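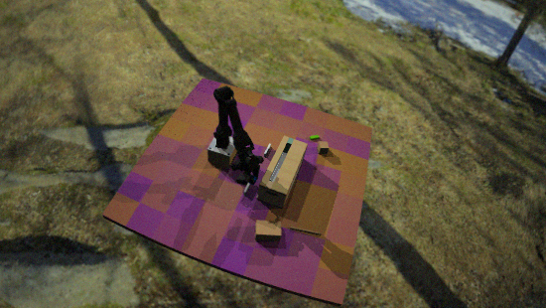
A reviewer of our October draft objected that a policy trained under randomized backgrounds may simply learn to ignore the background, and that a gain in simulation then says little about real tables. We share the worry, and the results below do little to remove it.

Figure 3. One randomized training scene: patchwork tabletop, outdoor ground, arm and loose objects.

4.2 Does texture randomization help?

We trained the Pralix policy with tabletop colors and surroundings redrawn for each episode, then tested it on 6 scenes held out from training. It reached 70 percent success, against 55 percent for the same policy trained on a plain table. The gap looks large. It shrinks once we ask where it comes from: most of it sits in 3 of the scenes, all with strong cast shadows, and on the others the two policies are hard to tell apart.

Hulard, our baseline with fixed textures but varied lighting, closes much of the gap on those same scenes. We therefore doubt that surface color does the work usually credited to it. We did not vary shadow and texture separately, so the question stays open.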